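Tuesday, kitchen bay, table and refrigerator

Started 8:40. Kenta Shimada on the table, me on the refrigerator and floor. Purpose: decide whether the brown table stays in the bay or goes back upstairs, and get the refrigerator position fixed before the shelf goes in.

Refrigerator
Exterior wiped with plain water and a microfiber cloth, then a second dry cloth. Did not use the Cerer spray. It left a haze on the side panel in January and took two rounds to get off. The turquoise magnet stays on, high up on the left. Please don't move it to the door shelf again, we use it as the height reference when the shelf template goes up.

Level checked front to back and side to side. Front left foot needed a half turn. Door now stays where it is put at 90 degrees and closes by itself from a hand's width. Gap to the wall measured at 53 mm. The Teixeira sheet we have taped inside the cabinet asks for 50, so leave it.

Floor tiles mopped up to the baseboard. Grout is sound along the whole run by the wall, no loose sections. Furniture pads under the table legs replaced with the thick felt ones, since the thin ones had worn through on two legs.

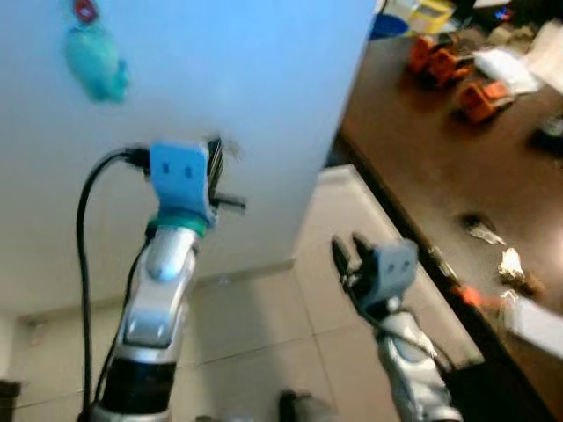
Refrigerator side of the bay, tile floor and baseboard.

Distance from table edge to refrigerator door, door closed: 89 cm. That is enough to open the door fully and still stand in front of it. Reinhold Oltmanns wanted the table closer. Tried it, the crisper drawer then can't come all the way out. Went back to 89 and put a pencil tick on the grout line.

Table top
Condition is what we expected. The finish is still glossy, reddish brown, with thin scratches and pale marks. The worst is one long diagonal running through the middle. Kenta ran a fingernail across it and it does not catch, so the color coat is probably intact and the damage is only in the top layer.

Rubbed one test patch at the rear corner with Wulteck paste and a 3000 grit pad, light pressure, five minutes. Fine marks gone inside the patch. Slight difference in gloss when viewed low against the lamp, none from standing height. One patch is not enough to say how the long scratch will respond.

Glare is the bigger problem. With the main light on there is a large white-pink patch on the right half, and scratches can't be judged inside it. Inspect from two sides, or turn the main light off and use the hand lamp at a low angle. There was also dust on the surface, so dust first, then look. Grit under the pad would add more marks than we remove.

Loose items were on the table during the inspection: the long dark gray piece with the white label, the small white paper bag, the black oval part with the holes. Lift these, don't slide them.
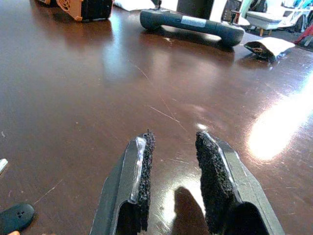 Decision and open points
Table stays. Full polish goes ahead if the second test patch, over one end of the diagonal, comes out clean.

Order one more tin of paste from Orkmont, 300 g size. The open one is about a third full and won't cover the whole top.

Kenta to do the second patch tomorrow morning before the bay is in use. Use the same pad, rinsed, and note the time.

Reinhold to confirm the shelf height against the magnet. Template is behind the door.

Stopped 11:15. Cloths are in the sink, need washing.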